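Stiltano gripper comparison

The Stiltano gripper comparison was a bench study of two-finger robot grippers carried out at the Kilau workshop in Billville in 2018. It set a pair of ribbed plastic fingers against a pair of solid aluminum fingers, both mounted in turn on the same arm and driven by the same controller, a Zupan unit. The study is named after the finger design under test. Its results were released on Thursday, April 12, 2018, and a revised set of tables followed in May.

Background

Kilau had used solid fingers on its small arms from the start. They were stiff and easy to machine, but they tended to dent thin-walled goods when the closing force was set too high, and light cups were often knocked over on approach. The Stiltano finger was drawn up as a replacement. Its long faces are broken up by pockets with ribs between them, so that the finger bends a little along its length before the full closing force reaches the object. A pair weighs 318 grams with its mounting plate.

An earlier version had rounded tips. These slid off the rims of cans and were dropped before the comparison began. All tests in the published tables used squared-off tips.

Method

Each trial began with a household item standing on a white table. The arm moved to a start pose above the table, the wrist camera took one still, and the controller planned an approach from that still alone. The fingers then closed, lifted the item, held it for 25 seconds and set it back down. A trial was scored as a pass only if the item was upright at the end and showed no new dent or crease.

The same items were used for both finger sets, and their places on the table were changed between rounds. Cans, cups and other rounded containers made up most of the list. Boxes were left out of the main tables and reported separately. A total of 624 trials were run, split evenly between the two sets.
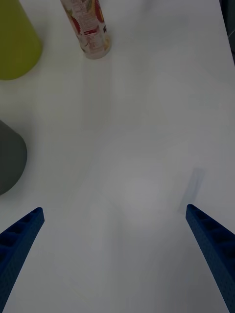 Wrist camera view with the blue ribbed fingers open over the table. A can with a printed label stands near the top center.

The wrist camera was fixed so that both fingertips stayed in view at all times. This used up part of the lower image but gave the planner a constant reference for where the tips were. With the camera mounted farther back, the tips were easier to lose against dark items, and the offset had to be measured again after every finger change.

Lighting was left uneven on purpose. The workshop lamps cast soft shadows of the fingers onto the table, and the first planner sometimes took the edge of a shadow for the edge of an object. A threshold change in the controller reduced these errors. Trials run before the change were discarded and repeated.

Results

The ribbed fingers had the higher pass rate on thin-walled cups and on cans gripped near the middle. The gap was widest when the item stood off to one side and the arm came in at an angle. One solid finger then usually touched first and pushed the item away, while the ribbed finger gave enough for the other side to catch up.

The solid fingers did better on heavy items. Full cans gripped close to the top rim tended to swing in the ribbed fingers during the lift, and several were set down tilted. Placement was also more exact with the solid set - an advantage the report puts down to stiffness and not to the planner.

Wear was checked after the last round. Fine cracks had formed at the base of the rib nearest the mounting plate on one ribbed finger. The solid fingers showed only scuffing at the tips.

Later use

Kilau kept both designs. The ribbed fingers became the standard fitting on its sorting bench, with a thicker first rib to deal with the cracking, and the solid set was kept for heavier goods. The Zupan controller stores a separate force limit for each set, chosen by hand when the fingers are changed. Automatic detection of the fitted fingers was tried with the wrist camera but was not part of the published comparison.

See also

Parallel gripper
Compliant mechanism
Eye-in-hand camera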